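Handheld Gripper Tips for the Shared Workshop
Updated 05/03/2023
Filed under: Bench and Tools

If you have been anywhere near the Garumura workshop since January you know we have fallen hard for handheld grippers. You squeeze a handle, two padded fingers close, and software works out how the tool moved so an arm can learn the same motion later. Our arm (everyone calls it Jokier) is still waiting on a shoulder bearing, but the grippers are a joy to build and a joy to use, and I've been scribbling down tips on the backs of parts lists for weeks. Time to type them up!

Printing the shells

Print the housing halves with the seam facing away from the palm. Mimoza Dimitriou did her first pair the other way and wore gloves for two sessions. Slow the outer wall down, let the bed cool all the way before you pry, and run a deburring tool along the inside lip where the trigger slides. Thirty seconds of scraping there saves you a trigger that sticks halfway.

Gray filament hides fingerprints beautifully. I was a glossy black person before this build and I've been converted.

Finger pads

Soft pads win, every time. If a pad starts to peel, don't squirt glue under the loose corner and hope. Take the whole thing off, wipe the finger with alcohol, rough it up with fine sandpaper and start over. Clamp it overnight between two scraps of wood with baking paper on both sides so you don't glue your clamp to your gripper (hello, Borislav).

Check that both pads meet along their full length by closing them on a strip of paper and tugging. If the paper swivels, one finger is crooked.

Marker cubes

Print the patterns on matte paper. Glossy photo paper looks gorgeous and then the ceiling lights bounce off it and the tracking drops out just when you're doing your best work. Leave a white border around every black square, and I mean a generous one, because the software needs that edge as much as it needs the pattern. Glue stick beats liquid glue for this, no ripples.

Label the inside of each cube L or R before you close it up. We mixed ours up once and spent a whole evening with the left hand's motion coming out of the right.

Using a pair

Two hands is where it gets really fun, and also where the bad habits show up. Keep your elbows loose and start every take from the same pose, tools side by side and tips a little down. Go slower than feels natural. Đức Khương taps his foot to keep the pace even and his takes are the cleanest of anyone's, so now half of us are tapping.
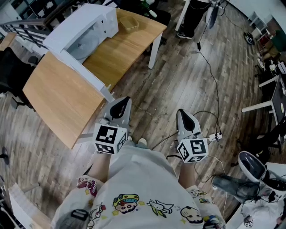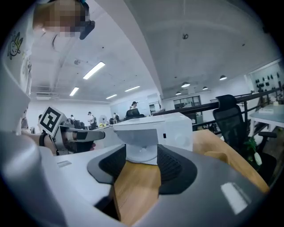 Handheld grippers and their marker cubes, out on the workshop floor and in close at the table.

Turn your wrists gently. A cube can rotate out of sight of the camera very easily when you reach across yourself, and then you've lost that stretch of the recording. If you need to get at the back of something, move your feet.

Start with big, light things that have an easy edge to grab. Empty food tubs are great, so are sponges and rolled socks. Save mugs for your second week. Do 6 practice grabs before you hit record and throw them all away without looking at them.

Cables

I could write a whole page on cables alone. Give yourself more slack than you think you need, then add a bit. Tape a loop of cable to the handle so that a tug lands on the tape and leaves the connector alone. Hook-and-loop ties beat zip ties because you will be changing your mind constantly. Look where the power strip is before you start stepping sideways!

Špela Karagiannis puts a twist of colored yarn at both ends of every lead, and I've copied her at home behind the TV. Wonderful trick.

Putting things away

Lay grippers on their sides, never on the fingertips, or the pads take a dent. Trigger springs should be left relaxed. A folded dish towel in the bottom of the bin is plenty of padding.

Wipe pads with a damp cloth after anything greasy and let them dry open. Spare screws are in the Ineck tin, the M3 ones, 14 mm. If you use the last of them write it on the door list, and please don't borrow from the Hijazi drawer, those are a different thread and they will chew up the inserts.

Next up for me is a softer trigger return. Biljana has a bag of springs from an old keyboard project and we're going to try every one of them.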